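Subject: Re: [cocoa-growers] Norum grading change and the holdback question
Date: 12/28/19

On the Ludar side we are seeing much the same thing, so I will answer point by point and then add what our own books show.

> Norum has told us that from the start of the mid crop they will
> grade on bean count before they look at moisture. Anything over
> the count goes to the lower price, even if it is well dried. Has
> anyone else had this in writing? We only had it by phone. Also, is
> it worth holding beans back until the port stocks come down, or
> will we just end up paying for the storage?

Yes, we have it in writing. It came as a one-page notice with the last settlement sheet. The order of grading is bean count first, then moisture, then mold and slate by cut test. The notice does not say what happens to a lot that fails on count but passes on everything else, beyond the lower price. I asked whether such a lot could be re-bagged and offered again after sorting. The answer was yes, one time, with the sorting at our cost and a fresh sample drawn by them.

For most members that will hurt in the mid crop, when the beans run small anyway. Plattner still grades the old way and has told us it has no plans to change before June. Its base price is lower than Norum's, but for small beans the two now come out close. If your lots are mixed, it may pay to screen them and send the large beans to Norum and the rest to Plattner. We tried this with three lots. The screening took longer than I expected and we lost a little weight in dust and broken pieces, but the final check was better than for a straight sale.
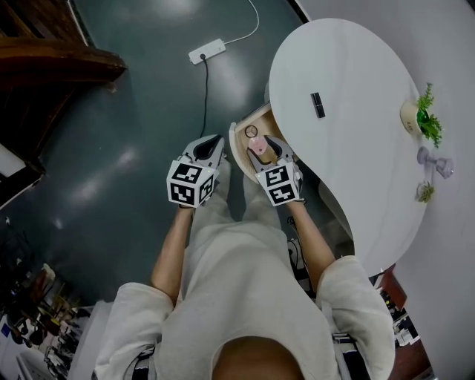
At the open drawer, one gripper in each hand.

On holding back, I would be careful. We put 2,597 bags through the Ludar shed this season and held back 400 of them to wait for a better price. The price did go up for a short while. We did not sell on the way up, which was our own mistake, and by the time we agreed among ourselves to sell it had gone back to where it started. After shed rent, fumigation and the interest on the advance, those 400 bags earned us less than the ones we sold at harvest.

There is also the matter of moisture. Our shed has a good roof but the floor is bare concrete, and the bottom layer picks up damp even on pallets. Two of the held stacks had to be opened, spread out and dried again. If you have a better floor than we do, your result may be different.

The larger buyers do not seem worried about growers holding stock. What I hear from the Nakedis office is that they are covered well into next year and can wait longer than we can. When there is plenty of cocoa coming from elsewhere, a few sheds of beans kept off the market here will not move anything. I do think it makes sense to hold a small part of the crop if you have no loan against it and the beans are properly dry. I would not borrow to do it.

> Last thing, does the forward contract from Nakedis still have the
> clause about short delivery?

It does, but the wording has changed. Under the old version you paid the full difference on every bag you were short. Now there is an allowance of 2 percent, and past that you pay the difference plus a handling charge. Read the part on quality as well, as bags that fail grading count as not delivered. I missed that the first time through. With black pod as bad as it has been on the lower plots, we have signed for well under what we expect to pick.

I can send a copy of the Norum notice and the new contract pages to anyone who wants them. Please write to me off the list, as attachments get stripped here. If someone has a recent settlement sheet from Plattner for small beans, I would like to compare it with ours – you can take out the farm number before you send it.

Ludar shed secretary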